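Notes for the Friday session, supportive housing track. Keep to 20 minutes, leave time at the end.

## Opening

- Thank the hosts at Nuttall.
- I run the move-in side of our rapid rehousing program, so I'll talk about the weeks between a signed lease and a settled household.
- Other people today are covering vouchers and intake. I won't repeat them.

## What we do between lease and keys

Last year we moved 119 households into apartments. Most came from the two shelters in Gastov, the rest from cars or from doubling up with family. The lease was rarely the hard part. The gap after it was. Utilities had to be switched on, the old balance with the power company had to be cleared, and the inspection had to be booked again if the first one failed.

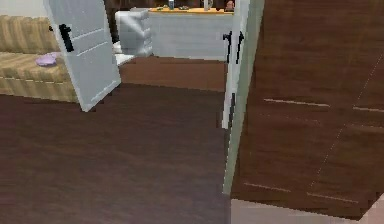
What does the program pay for before move-in? The deposit, the first month's rent, and any utility debt that would block a new account. Furniture comes out of a separate fund and is capped per household.

(Pause. People will be writing this down.)

## Inspections

- In August we started sending our own staff through the unit before the official inspector.
- They use a one-page checklist: locks, smoke alarms, hot water, windows that open, outlets near sinks.
- Failed first inspections dropped. Say plainly that we also changed landlords in that period, so I can't credit it all to the checklist.
- Kodidlow Property took the longest to agree. They now ask us for the list before they advertise a unit.

A failed inspection used to add around 80 dollars a night in motel costs for a family that already had a lease in hand. It also wore people out. Some stopped answering the phone.

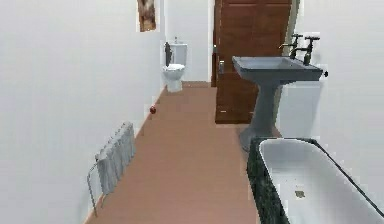
One tenant wrote on the feedback form that the checklist was fine but she would have liked a copy herself, so she could see what had been promised and call the landlord if it wasn't done. We changed that the next month. Tenants now get the same page the staff use, in large print if they ask.

## Money

- The flexible fund paid out 3947 dollars in its smallest month. Don't read the whole table, point to the handout.
- Skasico, our case management software, tracks the payments but doesn't flag a stalled request. We check by hand on Mondays.
- A request that sits for more than 4 working days goes to the supervisor.
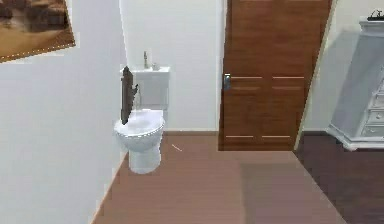 The other cost is staff time after move-in. We visit in the first week, then again before the second rent payment is due. That second visit is where we hear about the neighbor trouble, the lost hours at work, the letter that didn't get opened. If a program can only afford one visit, I'd keep that one.

## If there's time

- Landlord phone line: hours, who answers it, what we can't discuss.
- Pets. Someone always asks. The pet deposit comes from the flexible fund.

Handouts are by the door. Take questions until the next speaker is ready to set up.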